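Home Meetings Newsletter Workshop diary Join Contact

Wiltmont Table and Tray Group
Minutes of the March meeting

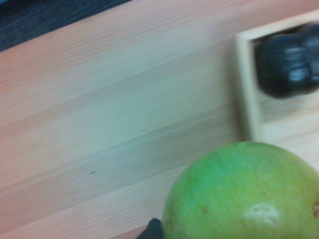

Minutes, page 9

Present: Ingegerd Vik (chair), Thảo Kiều, Julián Cordero, Bit-na Oh, Julián Nieto (minutes).

Started at 7.10 pm. Last month's minutes agreed, with one correction: the glue came from Trerkville and the clamps did not.

1. The pale tables
Much pleasure all round at how these are looking! Thảo likes the fine grain and the slightly pinker strips among the paler ones, and asked that we stop talking about staining them. Agreed. Bit-na has tried two finishes on offcuts and prefers the matt one - it keeps the wood pale and doesn't show every fingerprint. Julián C. would still like a bit of shine but was happy to be outvoted.

2. Trays
The shallow tray with the thin raised rim was liked by everyone. It suits the tables beautifully and keeps odds and ends from wandering off during a session. Ingegerd asked whether the rim should be higher. Tried with pencils, a tape measure and Bit-na's keys, and left as it is. We will make nine more for the spring open evening. Thảo to cut the bases, Julián C. the sides. Felt for the undersides to be looked at next time.

3. Money
The group has 600 in the account. Timber for the trays is priced at 156 from Falcão, delivery included. Agreed to go ahead. Bit-na will ring them before noon, when they are easiest to reach.

4. Open evening
Rutasano have offered us their front room again, which is lovely of them. Visitors can have a go at sanding a tray side and take it home. Ingegerd wants more lamps than last year. Julián N. will do the poster and would be glad of a better title than "Come and Sand".

5. Any other business
Please use a mat under hot mugs. Thảo has a spare box of fine sandpaper, help yourselves.

Closed at 8.35 pm, then tea and Ingegerd's cardamom buns.

Comments

Marit P.
Love the colour of that wood. Is the open evening all right for children?

Julián Nieto
Yes, bring them! Small sanding blocks provided.

oldchisel
I'd go a touch higher on the rim myself, but very nice work.

Thảo Kiều
Come and argue it with Ingegerd, she'd be delighted.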